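Olley Street hall gets its tables back

I popped into the Olley Street hall just after ten this morning, mostly for the tea, and came away with actual news. The monthly repair morning is back! It stopped in the winter when the heating packed in, and I'd half given up on it (my toaster certainly had).

Bronwyn Donnelly, who many of you will know from the library, has been pushing for this since before Christmas. She tells me the boiler is mended, the bill came to £690, and the hall fund covered all of it apart from a bit that came out of the spring raffle. So thank you if you bought a ticket, even if, like me, you won bath salts again.

It'll run once a month from April, 10 till 2, and it's still free. You can drop something in the collecting tin if you like. Sewing is upstairs this time with Mereana Ngata, who is happy to look at zips, hems and saggy curtain tape but would rather not do leather. Lamps, radios and small kitchen things are downstairs with Reto Schnyder. Please bring the lead and any spare bits you've kept in a drawer, and do empty the crumbs out first. He asked me to put that in. 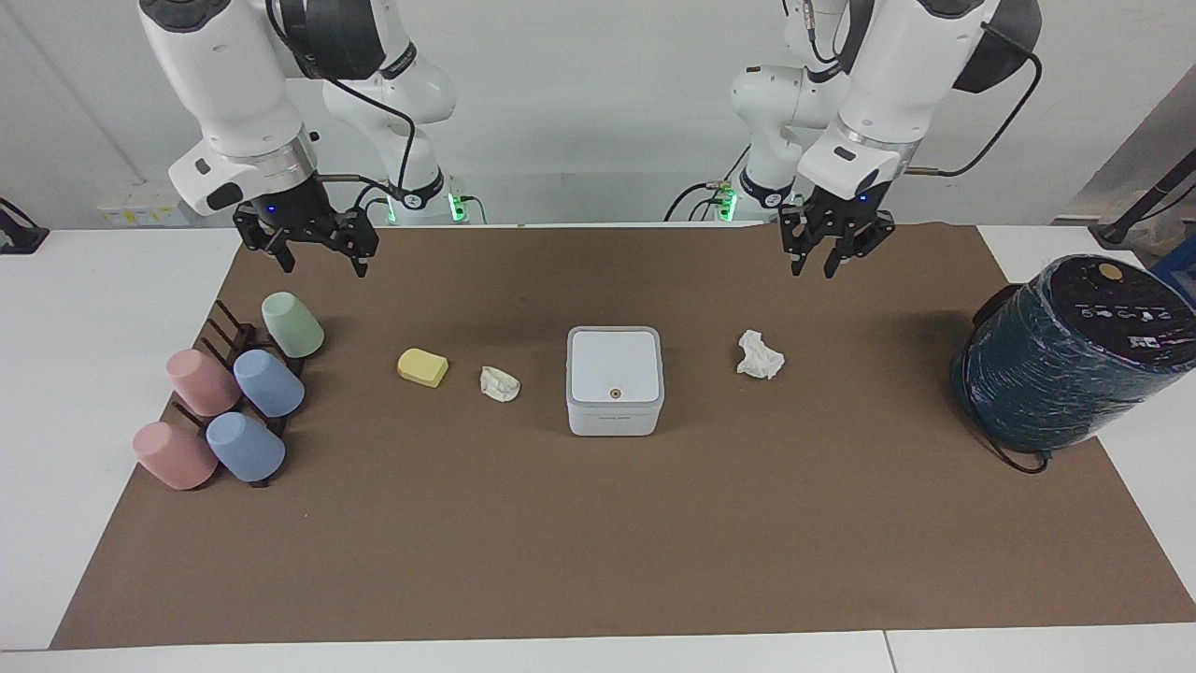 The biggest grumble last year was screws. They rolled off, they went down the back of the radiator, and I once spent most of a morning on my hands and knees looking for the one that held my kettle together. Reto wants everyone to work on a mat this time, and a big brown one like this, covering most of a white table, is just the sort of thing he has in mind. If you've got an old one at home, even a bit tatty, he'd love it. A tea towel will do at a pinch, though small washers do get lost in the folds.

Bikes are the one thing still up in the air. Ewan Tamihana has offered to do punctures and brakes out by the side door, but he only has the one stand and he'd like a second pair of hands. If you can mend a puncture without swearing (or can swear quietly), have a word with him. Until that's sorted there won't be any bike repairs if it rains.

You don't need to book for sewing. For anything with a plug there are 12 places each month, and the sheet is on the noticeboard by the kitchen. Four names were on it when I left and one of them was mine. The toaster is getting its last chance.

Parking is the usual muddle, so walk if you can. There's space for a few cars behind Hinds the baker, but only once their van has gone out.

Recent items
Hinds the baker to open earlier in the summer
Corey Quinlan's marrow seeds: a few packets left
Footpath by the allotments closed again
Spring raffle: the winning numbers
Lost: grey cat, answers to Clutov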